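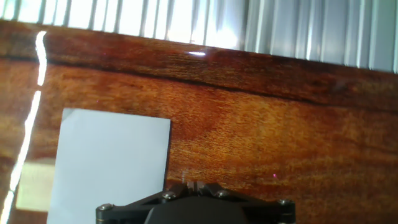
OK so I fell down a Bronze Age hole last night and I'm taking you all with me. Topic: tin!

You need copper and tin to make bronze. Usually up to 10 percent tin. Copper turned up in lots of places. Tin, hardly anywhere. So people had to trade for it across crazy distances.

There's a wreck off Uluburun, in Turkey, from the 1300s BC. Divers brought up copper ingots and tin too, plus glass, ivory, all kinds of stuff. One ship!

My old teacher Azra Atanasov used to say you could teach the whole period from that cargo list. I rolled my eyes in class – sorry, Azra.

Then around 1200 BC a lot of those palace kingdoms fell apart. Drought, raids, earthquakes, people still argue over which. I lean drought but ask me again in August.

Iron took over bit by bit after that. Slower than my textbook made it sound.

Špela Obradović asked for a reading list. Working on it – I have 6 tabs open and one is a recipe for lentils.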